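Workshop notebook, February, started 7:40 am

Farkine, second pass on the middle. Coffee first, then the ferry chapter, which I have been avoiding.

Where it stood last night: the courier gets off the boat at Vuketano with the wrong passport and the reader already knows it's wrong. So the whole passport control bit is dead. We wait for the officer to catch up with us. Tried cutting the early line where she notices the photo. Better. Now she only notices at the desk, same moment he does. Costs me the nice paragraph on the upper deck. Saved it in the scraps file, will probaly never use it.

Also moved the fog. Fog was in chapter 4 and again in the ferry chapter and again at the handover. Kept it for the handover.

8:30. Timeline problem, again. She leaves the safe house after dark and gets to the harbor "as the shops were opening." The drive is two hours by my own map. Options:
– make the drive longer (then the later chase back doesn't work)
– have her sleep in the car
– shops don't open, fish market does
Went with fish market. It can open as early as I want. Need to check that the fish market isn't closed down in the chapter with the old handler, I have a memory of him complaining about it. Checked. He complains about the post office. Fine.

Question for the group, left on the shared pages: does the handler know from the start that the London meeting was blown? I've written him both ways. In the first draft he knows and sends her anyway. In this one he finds out on the phone, in the car, and has to keep driving. I like him more in the second one but the ending leans on the first.
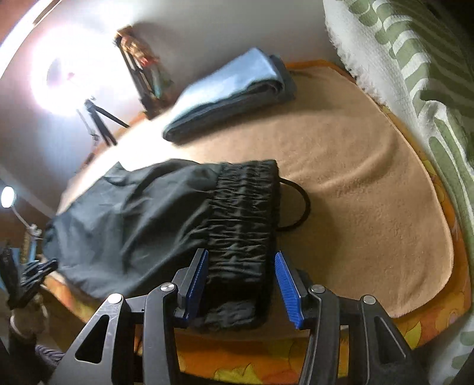
Reply on the shared pages, green ink: he has to know. If he doesn't know, then the last conversation on the jetty is two nice people being sorry for each other, and I skimmed it. Give me one thing he does in the first fifty pages that only makes sense later. Doesn't have to be big. He could pay the hotel bill a night early.

OK. The hotel bill is good. Annoyingly good. Tried it straight away, put it in the scene where she comes down to breakfast and the clerk says it's all settled. She takes it for manners. Two lines, no comment from the narrator. Then on the jetty she doesn't bring up London at all, she asks him about the hotel. That lets me drop most of his speech.

Dropped it. The speech was a page and a half. Now he says "it seemed simpler" and she gets back in the car.

Knock-on list from the handler knowing:
phone call in the car – goes, or becomes a different call. Maybe his sister? No, no sister, don't add a sister
the bit where he looks shocked at the newspaper – rewrite, he can be reading the weather
the bad guy's line "even your own people" – now true, so it should be quieter and not the end of the chapter
the gun in the glove box, does he put it there or does she? Leave

10:15. Length. The file as it stands is 896 pages in manuscript format, which is silly for a book that wants to be read on a plane. Tridolwood's notes for submissions say they'll look at long ones but the form has a box asking why. I don't have a why. The middle is fat, that's all. Plan is to take the 11 chapters between the ferry and the desert road and make them into seven or eight, and not touch the front until that's done.

Candidates to merge: the two dinners. They are the same dinner. In one the arms dealer is charming and in the other he's frightening, and he could be both before the dessert. Kept the first restaurant (the terrace, the waiter who won't look at him) and the second conversation. Had to swap who sits with a view of the door. Read it aloud, once through, stumbled on "thereafter." Why did I write thereafter. Out.

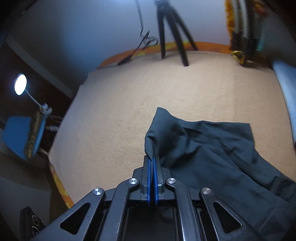
Second candidate is the archive chapter. She spends a whole afternoon reading files and I spent a whole chapter reading them with her. All the reader needs is the name of the ship and that somebody has been in the folder before her. Tried it as a half page at the head of the next chapter, already walking out with it. Works, except the archivist is gone now and he comes back later to be found dead. Nobody will mind a dead man they haven't met. Or they will mind less than they should, which is a problem too. Marked with a star, come back.

11:50. Voice stuff, small, writing it down before I forget.

Too many people "exhale." Searched and replaced by hand, not all at once, last time I did it all at once I got a chapter full of people who breathed at each other.
Short chapters ending on a phone ringing: allowed one. Currently more than one.
Her sentences are getting longer when she's scared. Should be other way round? Looked at the books on the shelf, they go both ways. Leaving hers long, it's the only thing about her that isn't like every other agent on a rack at the airport.
"Vuketano" reads like a brand of coffee according to the group. Too late, I like it, it stays. But I should decide if it's the city or the island. Chapter 2 says island. Everything after says city. City on the island, same name. Put it in the harbor pilot's mouth and move on.

Lunch, soup, nothing.

1:30 pm. Blurb. Have hated every version. The current one runs around 900 words, which is a chapter. What I have for a short one:

A courier lands in Vuketano with another woman's passport. The man who sent her knew. Somewhere in the harbor is a ship that was scrapped twenty years ago.

Don't love "somewhere." Don't love that the ship gets the last word but it's the hook, everyone in the group asked about the ship first. Took out "in a race against time," which was in there twice. Took out "ruthless." Might put ruthless back, the shops like it.

Title line under it, tried 5 of them, all bad, the least bad being "She was never meant to land." Sounds like a pilot book. Skip.

2:45. Proof copies. Moser will do a short run spiral bound for the reading group if the file is in by end of the month, single sided costs more but people do write on the backs. Margins wider on the right this time. Last time the green ink went up the side and over the top and I needed a mirror. Font a point bigger too. Don't send until the dinners are merged, otherwise everyone will tell me about the dinners.
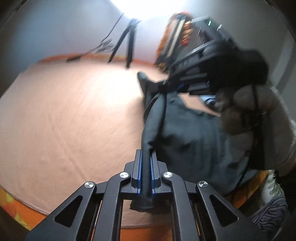

Dark gray fabric, pinched at the fold.

3:20. Back to the ferry one more time. With the hotel bill in, the passport desk plays different. If he paid the bill early then he knew about the passport too, so the officer should let her through a bit too easy. Had him stamp it without looking at the photo. She's relieved, she's out the door, she's buying an orange. No explaination till the jetty. Much better then the version with the questions, and it's short.

But that undoes this morning's fix, where they both notice the photo at the same moment. So now: she notices, he never looks. Upper deck paragraph could maybe come back? No. Leave it in scraps.

Still open:
– archivist, star
– who put the gun in the glove box
– city/island line for the pilot
– does the frightening half of the dinner still frighten, now it's before dessert
– fog at the handover, need to check the moon, I have them seeing each other's shadows

Start tomorrow with the pilot, it's easy and I can do it before the coffee is ready. Then the moon.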